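We use cookies to remember your basket and to see which pages get read. Accept all | Manage settings

Desk organisers: your questions answered

Most of what people write to us about is on this page. If your question isn't covered, use the contact form and someone at the Birdale workshop will get back to you, usually within two working days.

What is a desk organiser for?

It keeps small things in one place. Pens, clips, spare keys, stamps, memory sticks and sticky notes all end up spread over a desk if they have no home. A divided box gives each of them a space you can reach without getting up.

Which one should I choose?

We make two. The Prullora is the smaller and suits a desk that is shared or mostly taken up by a laptop. The Galtitden is wider, with one large compartment in the middle and smaller ones on either side. If you write by hand a lot, or keep a calculator and a stapler within reach, go for the Galtitden.

How much room do I need?

The Prullora is 18 cm across and the Galtitden is 30 cm. Measure the free part of your desk with the laptop open and in its usual place. People often measure with it closed and then find the organiser is in the way of the lid.

Where on the desk should it go?

Put it on the side of the hand you don't use for the mouse. Keep it near the front edge if you take things out of it all day, and further back if you only need it now and then.

What should go in the large compartment?

Whatever you use most, or nothing. It is worth leaving one compartment free for things that arrive during the day, such as a receipt or somebody else's pen. Empty it before you go home.

Can I keep my phone in it?

A phone will stand upright in the large compartment of the Galtitden. It will not fit in the Prullora. Plenty of customers just lay the phone flat on the desk next to the organiser – that works as well, and the charging cable is easier to get at.

Are the partitions removable?

On the Galtitden, yes. They slide up out of their grooves. They can be stiff in damp weather, so pull evenly from both ends. On the Prullora they are glued.

How do I clean it?

Take everything out, tip the box upside down over a bin and tap the base. Wipe with a cloth that is barely damp and dry it straight away. Do not soak it. For ink marks, try a soft pencil rubber first. If the mark stays, very fine sandpaper will shift it, but go with the grain and expect the patch to look paler.

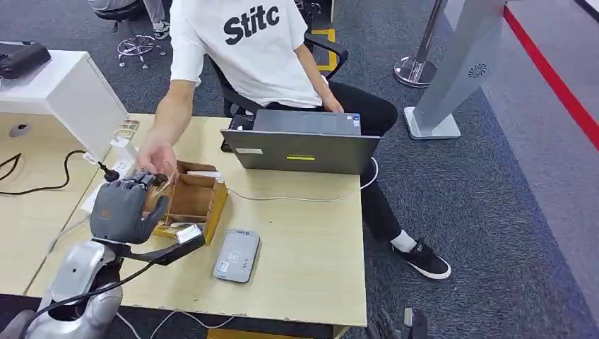
How often should I sort it out?

Once a month is enough for most people. Mortimer Iwasaki, who runs the workshop, does his in January and says it shows. Throw out dried-up pens, put coins in your purse and take loose screws back to wherever the screws live.

Will it scratch my desk?

It shouldn't. Both sizes have felt pads underneath. If a pad comes off, send us a message and we will post you a new set free of charge.

Do you deliver outside the UK?

Not at present. The Boiko shop stocks both sizes and can arrange its own delivery, so ask them for a price.

Can I return it?

Yes, within 30 days, as long as it is unused. Please keep the box. We can't refund an organiser that has been sanded, painted or varnished.

Prices and sizes on this page were checked in September 2024.

178 people found this page helpful
Share (18) | Comments (0)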